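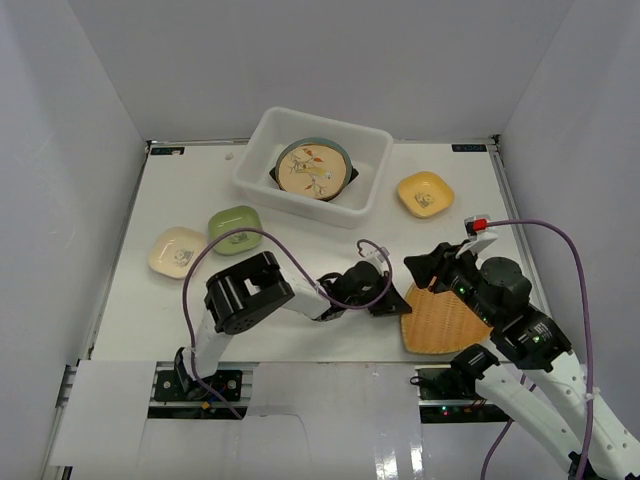

Speaker notes, Rilville community evening, 23 March 2021

Start with the drum track, let it play under the hellos. Fade when people settle.

Hi everyone, I'm Grigoris Economou, I book the music for the Makhubela stage at Verndale Pride, and I'm so happy to see this many faces on a call! (Wait for the chat to slow down.)

How we started: one borrowed PA, 4 acts, a corner of the park by the tennis courts. We played Afrobeats, bhangra, a bit of Persian pop, and people who had come for something else entirely stayed until dark. A woman told me she had been going to Pride for years and had never heard her mother's music there. I still think about her.

Where we are now: the last full stage had 20 acts and 106 people helping across the weekend. Say thank you here, and mean it, half of them are on the call.

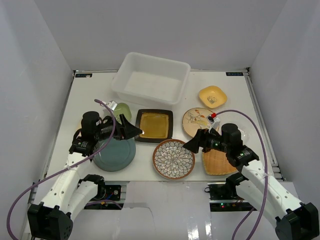 Next, the open sessions. Sepehr Esfahani runs these out of the Branda rooms and they're the part I get most excited about. You bring a song, any language, any level, and the house band learns it with you. Last December we had a Tamil lullaby next to a gospel number next to a very loud cumbia, and it worked!

Play clip 2 (the cumbia, start at the horns).

Money, keep it short. Tickets stay free. We need $200 per session for the room and the sound desk. Link goes in the chat.

What we'd love from you: DJs, singers, dancers, people who can interpret in ASL, people who know a good dhol player. If you're queer and Black, Asian, Latino, Middle Eastern, or any mix of those, and you've wondered if there's a spot for you, please get in touch with me or Sepehr tonight. Friends and family are welcome too, bring your aunties.

Questions. If it's quiet, ask who everyone's first concert was.

Hand over to Sepehr for the live song.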